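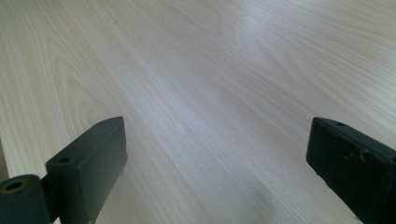 4. Setting up your mood diary

Corora asks how you are once a day and keeps the answers in one place, so that you and your therapist needn't rely on your memory of last Tuesday.

1. Open Corora and choose New diary. Give it a name. "Diary" is fine, and very popular.

2. Pick a check-in time. Avoid the first minute after waking, unless you want 59 entries reading "tired".

3. Choose up to 3 moods to track. The full list has 68, including four kinds of annoyed.

4. Move the slider for each mood, then add a note if you like. Notes stop at 168 characters - enough for a bad day, a little tight for a bad family lunch.

5. Tap Save.

Note: Missed days stay blank. Corora will not scold you, and you can't fill them in later from guesswork.

Sharing with a therapist

6. Go to Settings, then Sharing, and type in the code from your clinic. Notes stay private until you switch on Share notes.

Caution: Corora does not diagnose anything, and entries are not read as they arrive. If you feel unsafe, ring your local emergency number or a crisis line.

To change your reminders, see section 5.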